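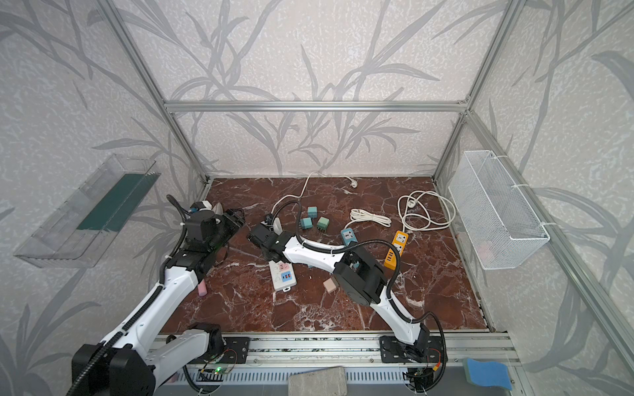 When does a parenting plan need its own relocation clause? Whenever either parent could plausibly move far enough that the weekly schedule stops working, and in practice that covers most plans.

Leave that on the screen while people sit down. Introduce Borislav Radulović as co-presenter. He takes the drafting questions at the end, I take procedure.

Start with scope. This talk covers relocation after a final order. Moves made while the case is still pending fall under temporary orders and are handled in the handout. Remind the room that notice periods and burdens of proof differ by state, and that nothing on these slides replaces reading the local statute.

Section 1. The sample file

I use a set of 116 final parenting plans from the Skekeston workshop, names removed. State the limits early: one region, mostly agreed orders, no appeals. The set is good for looking at wording. It says nothing useful about who wins at a hearing.

Three drafting faults come up again and again.

First, distance with no method. A clause says a parent may not move "more than 50 miles" and stops there. Miles by road or in a straight line? Measured from the other parent's home, the school, or the old address? Pick one and write it down.

Second, notice with no content. The plan requires written notice but doesn't say what goes in it. At a minimum: new address, move date, reason for the move, and a proposed revised schedule. Give a delivery method as well. Email is fine if the order says email is fine.

Third, silence on what happens after an objection. Does the child stay put until the hearing? Who pays for travel in the meantime? If the plan doesn't say, the first month goes to arguing over it.

Pause for questions here, 2 at most. Hold anything on military orders for later.

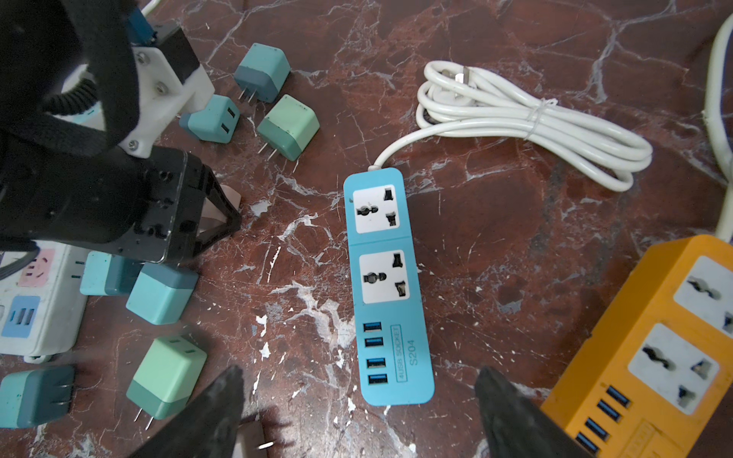
The objection period should run from receipt, with a stated way to prove receipt. Running it from mailing is simpler to calculate but invites a dispute the first time a letter goes to an old apartment. Fatos Todorova's draft form handles this with a signed acknowledgment and a fallback to certified mail. Copies are at the side of the room.

Section 2. The Ivanov problem

Teaching problem, page 3 of the handout. Parents share equal time. One parent gets a job offer in Unholm, 269 miles away, and gives notice in September, after school has started. The other parent objects within the period. The plan has a distance limit but no interim rule.

Ask the room what they would file first. Wait for answers. Most will say a motion to modify. Some will say a motion to keep the current schedule in place - take that one up, as it leads into the next slide.

Points to draw out:
School calendar and the timing of the move.
Each parent's actual record of care, with documents.
Whether the proposed schedule keeps real contact or only holiday contact.
Travel cost, stated as a share for each parent.

Section 3. Model clause

Read the Avus clause aloud, slowly. It is long. Note that "primary residence" is defined in the first line and used the same way throughout. Note also that the travel split is tied to income and reviewed yearly.

Hand over to Borislav for drafting questions. If time is short, skip the slide on virtual contact and refer people to the handout.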